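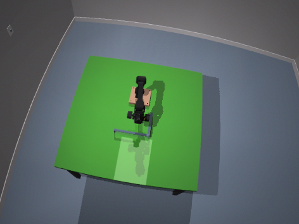 Rapport d'avancement n° 7 : inventaire et retranscription du fonds Nemance
À l'attention de Brynhildur Ásgeirsdóttir, Fondation Østergaard

1. Où nous en sommes

Le fonds Nemance, rappelons-le, rassemble les papiers d'une filature de laine fermée depuis assez longtemps pour que plus personne ne se dispute ses archives, et depuis trop peu pour qu'elles soient classées. La convention prévoyait 1031 pièces à décrire avant la fin du programme. À la clôture de ce rapport, 623 sont décrites, cotées et rangées dans des chemises neutres. Les autres attendent dans leurs cartons d'origine, dont l'un porte la mention « divers », le suivant « divers (suite) ».

Le rythme s'est amélioré depuis avril. Nous avons renoncé à décrire chaque facture de suif comme s'il s'agissait d'une charte carolingienne. Une ligne par facture, le fournisseur, la date, le montant : la postérité devra s'en contenter.

2. Les registres de paie

C'est la meilleure nouvelle de la période. Les registres de l'atelier de cardage forment une série continue, à l'exception d'un volume dont il ne reste que la couverture. Les mains se succèdent, et l'on apprend à les reconnaître. Le premier comptable écrit comme un notaire, le second comme un homme poursuivi. Son successeur a inventé un système d'abréviations dont il n'a laissé la clé nulle part, et qui nous a coûté trois semaines. « F.d.P. » désigne les fileuses de première catégorie. Nous avions envisagé plusieurs autres hypothèses, dont aucune ne figurera dans l'instrument de recherche.

Les amendes sont consignées à part. On y paie pour un retard, une bobine gâchée, une chanson. Le montant de l'amende pour chanson double au cours de la période, ce qui laisse supposer que la mesure n'avait guère d'effet.

3. La correspondance commerciale

Elle est dominée par la maison Clulton, acheteur principal, qui se plaint dans chaque lettre de la couleur du fil et renouvelle sa commande dans le dernier paragraphe. La filature répond sur le même ton, regrette, s'étonne, expédie. Nous avons classé l'échange par ordre chronologique après avoir tenté un classement par grief, abandonné au bout d'une journée.

Une liasse de brouillons retrouvée derrière les copies de lettres montre que les regrets étaient parfois rédigés avant la réception de la plainte. Je propose d'en reproduire deux ou trois dans la brochure finale, si la Fondation n'y voit pas d'inconvénient.

4. Difficultés

L'humidité du dépôt reste le point noir. Le déshumidificateur fonctionne, mais son bac déborde quand on ne le vide pas le soir, de sorte qu'il restitue fidèlement au sol ce qu'il a pris à l'air. Un modèle à évacuation directe est demandé au propriétaire des lieux, qui a accusé réception.

Le logiciel de catalogage Flirkitz, choisi pour sa simplicité, s'est révélé simple en effet : il n'accepte pas les dates incertaines. Toute pièce « vers la fin du siècle » devait recevoir un jour précis, et nous avons pendant quelque temps daté du premier janvier des documents qui n'en demandaient pas tant. Le champ a été contourné au moyen d'une zone de notes. Les fiches touchées sont en cours de reprise, et il faudra en tenir compte si quelqu'un, à la Fondation, s'émerveille de l'activité fébrile de la filature les jours de l'an.

Enfin, le chapitre « échantillons textiles » a pris du retard. Les mites nous avaient précédés. Les pièces atteintes sont isolées et le devis du traitement est joint au tableau financier.

5. Dépenses

Les achats de chemises et de boîtes sont conformes au prévisionnel. Le poste « déplacements » n'a presque pas servi. Je sollicite le transfert de 300 euros de ce poste vers celui de la conservation, afin de couvrir le traitement mentionné plus haut. Les justificatifs sont en annexe, y compris celui de la bouilloire, que j'ai imputée au fonctionnement général et que je suis prêt à défendre.

6. Prochaine période

Achever la description de la correspondance. Reprendre les dates fautives. Ouvrir « divers », puis, selon l'état des troupes, « divers (suite) ». Transmettre à la Fondation une première version de l'introduction historique, que je m'efforcerai de tenir sous les vingt pages demandées.

Il me reste à obtenir votre accord sur le transfert de crédits avant de signer le devis, dont le prix n'est garanti que jusqu'à la fin du mois prochain.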